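Clokatville Play Kitchen: Set-Up Guide
Section 4. Setting the Table for Cooking Play

You've unpacked everything, you've wiped it all down, and now comes the best part of the whole guide: laying out the kitchen so somebody small can start cooking! A good layout makes a huge difference to how long children stay with the game, and it takes hardly any time once you've done it twice.

Before you start

You will need:
- a table with a flat top (a low one if you have it)
- a plain cloth big enough to cover it
- your pots and their lids
- the play food you want out today
- the Skodley storage tray, for everything else

Go easy on the food. It's tempting to tip out the whole tray, but two or three pieces make a wonderful first menu, and you can always bring more to the table later on.

4.1 Covering the table

1. Lay the cloth over the table and let it hang down on the sides. A solid, darker color is lovely for this, as bright food really pops against it.

2. Smooth it from the middle outward with the flat of your hand. A small wrinkle or two won't hurt anything.

3. If your tabletop is slippery, put a non-slip mat under the cloth before you go any further.

Note: Patterned cloths look cheerful, but small pieces disappear on them. Save the stripes for picnic play.

4.2 Placing the pots

4. Put the biggest cooking pot in the center of the table with its lid on. This is the star of the kitchen, and lifting that lid is half the fun (a clear one is a treat, because you can peek).

5. Set the steamer pot off to one side. Leave open cloth between the two pots so that food can be put down on its way from one to the other.

6. Turn the handles so they don't stick out over the side where children will stand.

CAUTION: Metal pots are heavier than they look to a three-year-old. Keep them well back from the table edge, and never use pots that have just come off a real stove.

4.3 Adding the food

7. Start the steamer with a bun. Our pleated bun is the piece families write to us about more than any other, and it looks right at home against shiny steel.

8. Bring in the corn next. Hold it upright over the cloth for a moment and ask where it should go. Into the big pot? In beside the bun? Every answer is a good one.

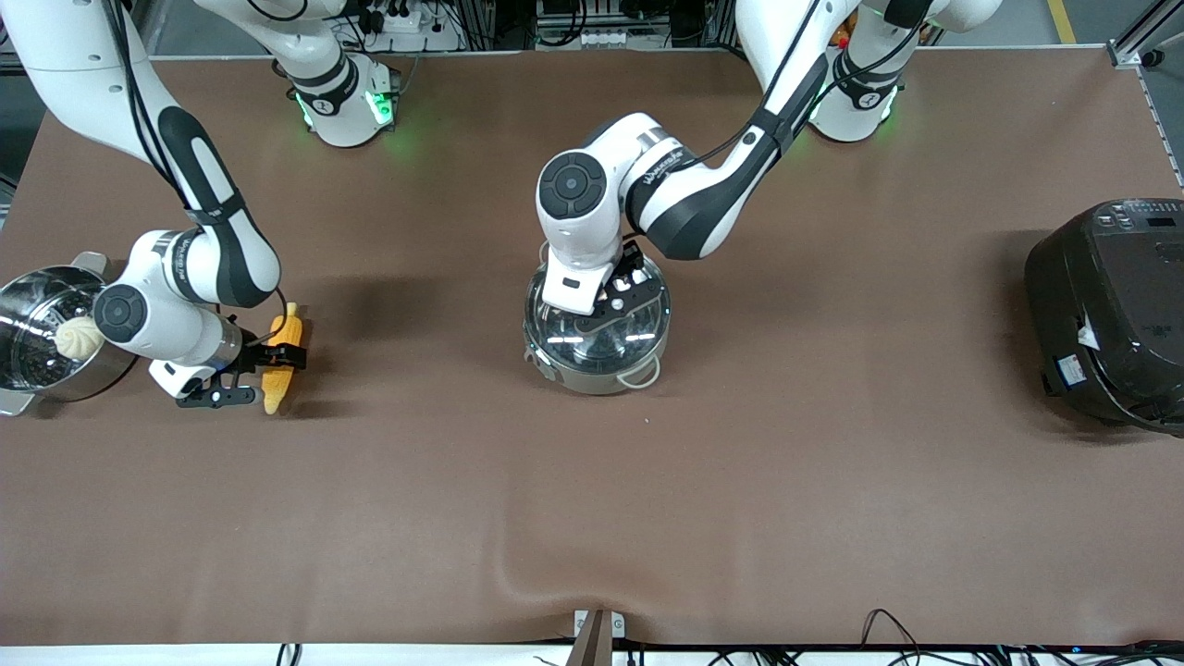
9. Let the cook take over. You can be the customer, the helper or the very hungry bear from next door.

Note: Corn and a bun will keep a game going for ages. If things slow down, try taking orders. Lerato Ntuli, who tested this section with her preschool group, suggests calling out silly amounts ("1,000 dumplings, please!") and letting the kitchen work out how to cope. We tried it at the office and it got very loud.

4.4 Games to try at this table

Steam or boil. Name a food and have the cook choose its pot. With older children, take turns explaining the choice.

Guess what's cooking. Everyone shuts their eyes while one player hides a piece of food under a cloth napkin. Feel it through the fabric and guess. The corn's kernels give it away almost at once, so make that the easy round.

Kakakhel café. Use the order cards from your box. There are 26 of them, and the blank ones on the bottom of the pile are for your own dishes.

4.5 Clearing up

10. Take the food out of the pots first and check under the lids. Buns love to get left behind.

11. Wipe the pieces with a damp cloth and let them air-dry before they go back in the Skodley tray. Do not put play food in the dishwasher.

12. Shake the cloth outside, then fold it on top of the tray so it's the first thing you reach for next time.

CAUTION: Throw away any play food that is cracked or has pieces coming loose. Replacements for Bovidberg food sets can be ordered with the card in the back of this guide, for 90 days after purchase at no charge.

Continue to Section 5 for setting up the market stall.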